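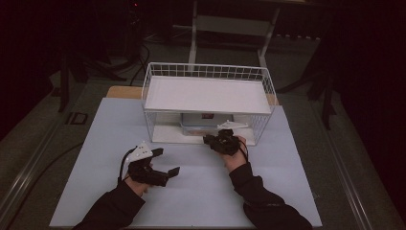 Both grippers at the wire basket, shelf panel in place.

Guides > Planning > Hand-Held Gripper Stations

Print this page | E-mail this page

How to Budget for a Two-Gripper Station
By Trinidad Lagman

I love this part of a project! You get to dream a little, then sit down with a spreadsheet and find out what the dream costs. At Altby we have planned 3 stations now, and the steps below work for us.

Step 1. Write down the task first. "Container, shelf, basket" is enough. Price the grippers after that, and always as a pair.

Step 2. List the cheap stuff. Cables, marker plates, finger pads, baskets, containers with lids. It adds up to 15 percent of our budget, and it's the part everybody forgets – me included, the first time.

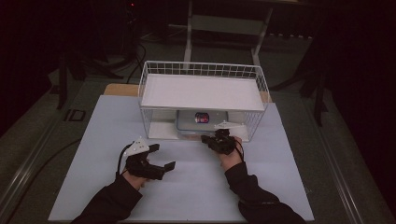

Wire basket and lidded container on the white board.

Step 3. Measure your reach. Have the person who will wear the grippers stand at the table and stretch for the far side of the basket. Buy the table after this, please!

Step 4. Get two quotes. We asked Manalo and Florkance for the same list, line by line, and the shipping alone was worth the phone call.
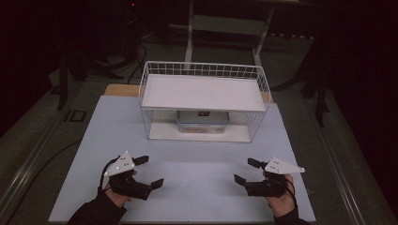 Step 5. Put spares in the first order. Pads wear, and one missing pad can stop a whole Tuesday. I order 39 at a time and sleep very well.

Step 6. Leave room for stands and lights. Ours went in the second order, and I wish I'd moved them up. 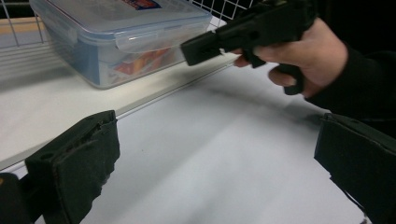

Should I rent or buy the grippers?
Rent if the project is shorter than a season, and buy if you already have the next task lined up.

Comments (2)

Khrystyna-Mariia Kobzar: Step 3 saved us from a very handsome table that was far too deep. Thank you!

lusira_fan: Do you budget cables per gripper or per station? We do it per gripper and keep running short.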